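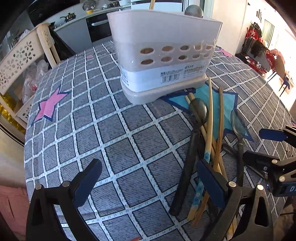
Kikley Table Set: cutlery into the drainer

README, last revised 9th October

What this covers

Kikley is a set of recordings of one small household job: taking spoons and chopsticks off a dining table and standing them in a plastic drainer. It was put together by Ferkance and is kept in the Tulleo store alongside the other kitchen sets. This file describes the things on the table and how the folders are named.

The set holds 1625 clips from 12 homes. Each home has its own folder, and each folder has a short notes file listing the cutlery, the drainer and the table covering.

The cutlery 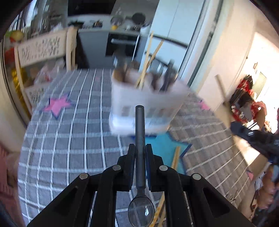
Spoons and chopsticks are the only utensils listed for this home. The notes file gives them by material and colour, so a dark grey metal spoon goes down as "spoon, metal, dark grey" whatever its size. Chopsticks are entered singly and are never treated as pairs, as they often end up apart. A stick lying on its own across the cloth is still part of the job. Chopsticks with a printed pattern get their own line – please don't merge them with the plain ones.

Anything standing in the drainer when a clip begins is listed under "already in". Kitchen items in the background, such as frying pans on a worktop, are not listed at all.

The drainer and the table

Drainers are described by shape, holes and base. Where a shop label is still on, the notes say "label on" and leave it at that. We don't copy out the printed text.

Table coverings matter more than we first thought. A cloth with a grid makes it easy to say where a spoon was put down, so for gridded cloths we also note the colour of the lines. Loose decorations on the cloth, such as paper shapes and mats, go under "other, flat". 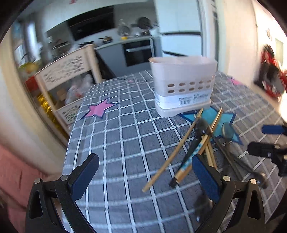
Flat items stay where they are during the job, even with cutlery lying against them. If one gets moved by accident the clip is kept and marked "shifted". There were 70 of these at the June count.

Known problems

Spoon colour is not reliable in 8 of the folders. Dark grey and silver were mixed up when the Olatunji lists were typed in, and the corrections are only partly done.

Folder names use the home number, then the table, then the clip number. Old names with a letter at the end still work.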